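December 2023, notebook, small equipment grant

Clirstead scheme reopened for firms under two years of trading. We qualify until March. Ceiling is 400 per item at 50% match, so two quotes needed for anything above 90. Old form no longer accepted; the new one wants costs net of tax and a separate line for delivery.

Quotes so far:
Takács, 663 net, delivery included, valid to the end of the month.
Kastetti, higher, no delivery figure. Asked again.
Half of 663 is 331.50, under the ceiling. Our share comes out of the running budget, not the loan account. The scheme pays in arrears against a paid invoice and a bank statement, so we carry the full sum until the claim clears.

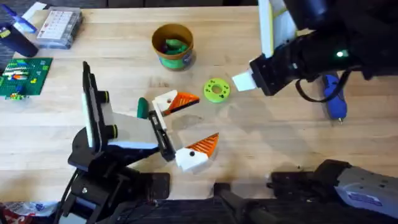 Tabletop with both arms, left gripper open.

Do not place the order before the offer letter. The guidance is clear that anything bought earlier is ineligible, deposits included. Mosto lost a claim this way on their software license and had to cover the lot.

Business plan section: cut to one page. Cash flow table still uses last year's rent. Fix before upload. The employment question asks for hours per week, and the draft has headcount.
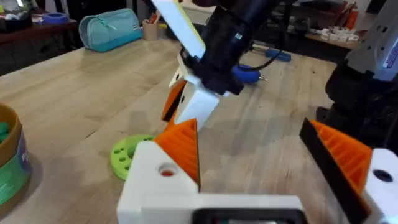
Ridged orange finger pads, second arm behind.

Open points:
Does used equipment count? Guidance silent, email sent to Clirstead.
Is the web hosting renewal a running cost? Probably yes, left out of the claim.
Chase Kastetti once more, then ask Mosto who they used for a second quote.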